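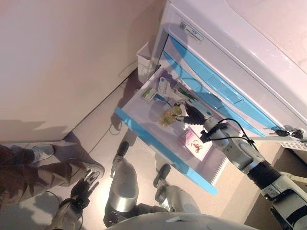 Head camera, drawer session. Right hand over the yellow-green packet.

July, workshop notebook, humanoid (the Westa build)

Started at 4 in the afternoon, which was the first mistake. The Prirkari people had the good bench until then and I spent the hour before it pretending to sort connectors.

Goal for today was the same as last time: drawer open, robot standing in front of it, right hand goes in, takes hold of one named thing, lifts it clear of the front lip, lets go over the tray. Five verbs. We have been on this for most of the month and I can now report steady progress on the first two.

Arm cabling. The wrist leads are still routed over the top of the hand in those thin loops. They look like something you'd find behind a television. I know. The short version pulled tight whenever the wrist rolled past the halfway mark and the thumb would quietly give up, so the loops stay until I can find a flexible run that fits under the housing. The black corrugated sleeve on the forearm is the Nundham one, meant for a washing machine drain or close to it, and it has been the most reliable part on the whole robot. It cost less than lunch. Draw your own conclusions about where the budget went.

Head tilt. The camera picture still comes out badly rolled when the head looks down and right. Floor runs off one way, cabinet goes the other, and whoever reviews the recordings ends up with their ear on their shoulder. I had blamed the neck bracket. Took the bracket off, measured it against the drawing, put it back on. Bracket is fine. Next suspect is the roll offset in the config, which I have a nasty feeling I typed in myself in a hurry. Not looking at the file history until I've had coffee.

It matters less than you'd think for the grasp, as the hand position is worked out after the correction. It matters a lot for anybody watching.

The drawer. White inside, glossy white outside, and glossy floor-ish reflections to go with it. The depth estimate hates it. On the inside floor of the drawer I get a nice flat patch near the front and then a sort of lake. The blue trim on the front lip is a gift, though: strong edge, easy color, same in every light we have. I've switched the drawer finder to look for the blue first and work backward from there. Before that it was finding the wall.

Contents for this round: the small boxes and the long white and green thing toward the back, the translucent packet in the middle, the pink and white card with the red cartoon cyclist down near the front. I argued for leaving the card in. It lies completely flat and there is no way these fingers get under it, but it's useful to have one item that we fail at on principle. Keeps the numbers modest.

Packet is the target because it has some give. Fingers curl down over it from above, palm facing the drawer floor, and the idea is that it bunches up a bit and gives the fingertips something to hold.

Run log, short form:

13 attempts at the packet. I'm counting a success only if it crosses the lip. By that rule we had four. If you count "touched it with apparent affection" we had all of them.

Three attempts ended with the forearm resting on the front edge. Elbow too low on approach. The planner thinks the arm is thinner than it is, and I think the sleeve was never added to the collision model. Added it at 5:30, no more leaning after that.

Two attempts stopped dead on the current limit as the fingers closed. Limit was at 200, left over from the foam block tests. Raised it a little. Don't raise it further without telling me, the index finger linkage is the last spare.

The rest were ordinary misses. Hand arrives slightly long, closes on the packet's far end, packet squirts forward. Looks like a kid trying to catch a fish.

Left hand: spent the whole session hanging down with its fingers spread, contributing atmosphere. It should be parked closer to the body. At the moment it's at exactly the right height to catch on a trouser leg, and it isn't going to be the hand that apologizes. Park pose is on the list.

Floor cable: please, can we tape the gray one. It crosses right below the drawer on its way to the feet. I've been stepping over it for so long that I now step over it in my kitchen.

Keys: still hanging in the drawer lock. Leave them there. Last time they were put "somewhere safe" and we did no drawer work until they came back.

Feet and stance. Didn't touch the legs today. Balance controller was on the Wattanapong settings, the stiff ones, and it stood like a filing cabinet addressing another filing cabinet. Fine for reaching. With the arm at full stretch there's a small tremble at the ankles, visible in the log but not at the hand. I'd like to try 32 on the ankle damping when there's somebody on the rope.

Recording: the disk filled partway through. We'd kept 3,000 clips from the shelf tests, most of which show a shelf. Moved them to the slow drive. If anyone needs footage of a shelf, that's where it lives.

To do before the next go:
Roll offset, with coffee
Tape the cable
Left hand park pose
Shorten approach by a finger's width and rerun on the packet only
Try the boxes once the packet is better than a coin toss
Order index linkage, two this time
Matte sheet for the inside of the drawer? Feels like cheating. Price it anyway.

Powered down at 7:15, arm back at rest, battery on the charger. Drawer closed by hand, on the first attempt.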